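October, bench notes, developer stock trial (continued)

Second run on the Rineck cream developer, lot 1816. Same swatches as before: undyed natural level 6, washed once in clear shampoo, towel-dried and hung until dry to the touch. Mixed 60 g developer to 60 g Sasitz tint base in the glass bowl. Start 10:15.

Viscosity at mixing was lower than lot 1006. It ran off the brush at the two-minute mark, where 1006 held. Dalibor repeated it with a fresh bottle and got the same. Stirred at 700 rpm both times, so stirring speed is ruled out.

Lift after the full development time: even on swatches A to D. E is patchy near the binding. Anežka thinks product was left under the thread. Redo E with the binding loosened.

Smell of ammonia stronger than last time. Extraction was on low; set to high from now on.

pH strips are from the old pack and I don't trust the second reading. Crossed out in the table. Rozália to order new ones with the next Rudton delivery, along with nitrile gloves (medium) and foil.

Salon samples: keep 1816 back until the viscosity is sorted. Ľudovít to ask Rineck whether the thickener changed between lots. 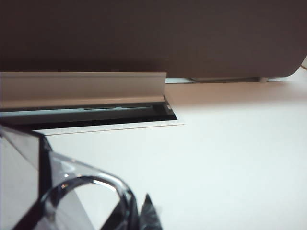 *Brown panel and raised beige flap.*

To do: swatch E, rinse test at the lower water temperature, label the two unmarked bottles on the top shelf.

B. Oravec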